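# Himance erweitert Demonstrationsdatensatz für zweiarmige Handhabung

15. Januar 2024 – Der Automatisierungsentwickler Himance hat an seinem Standort Braltska die zweite Erfassungsreihe für ein lernendes Greifsystem begonnen. Aufgezeichnet werden Bewegungen eines zweiarmigen Aufbaus beim Umgang mit Haushaltsgegenständen, darunter Textilien, Becher und Schüsseln. Die erste Reihe umfasste 358 verwertbare Durchläufe, nach Abschluss der zweiten sollen 1320 vorliegen.

Die Durchläufe werden von Bedienpersonal ferngesteuert. Gespeichert werden Gelenkstellungen, Greiferöffnung und Kamerabilder mit gemeinsamem Zeitstempel. Fehlversuche bleiben erhalten und werden gesondert gekennzeichnet. »Ein Tuch hat nach jedem Ablegen eine andere Form. Mit einem festen Bahnprogramm ist das nicht abzudecken«, sagt Projektleiterin Oona Vuorinen.

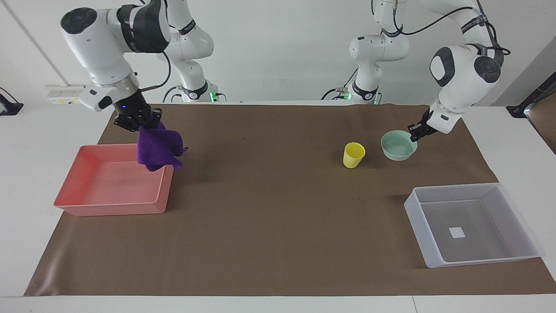

*Arbeitsplatz mit zwei Roboterarmen: Der rechte Greifer hält ein violettes Tuch über der Ecke eines lachsrosa Behälters, der linke befindet sich am Rand einer mintgrünen Schüssel.*

Gegenüber der ersten Reihe wurde das Protokoll in einem Punkt geändert. Die Ausgangslage der Gegenstände wird nun vor jedem Durchlauf per Zufallsliste vorgegeben. Zuvor hatte das Bedienpersonal die Positionen selbst gewählt, was nach Angaben von Hnat Maksymiv, zuständig für die Datenaufbereitung, zu einer Häufung ähnlicher Anordnungen führte. Das damit trainierte Modell griff in Randlagen deutlich unsicherer als in der Mitte der Arbeitsfläche.

Die Annotation erfolgt mit der Software Kelmendi. Jeder Durchlauf wird in Teilschritte wie Anfahren, Greifen, Transportieren und Ablegen zerlegt und mit einer kurzen Textanweisung versehen. Weichen die Schnittmarken zweier Bearbeiter voneinander ab, entscheidet eine dritte Person. Pro Schicht sind 3 Bedienplätze besetzt – ein weiterer Ausbau ist vorerst nicht vorgesehen.

Das Training übernimmt der Projektpartner Mornton. Dort prüft eine Gruppe unter Toshio Tamura, ob sich die Daten beider Reihen ohne Gewichtung zusammenführen lassen. Ergebnisse werden für März erwartet. Ob der Datensatz auch Dritten zugänglich gemacht wird, ließ Himance offen.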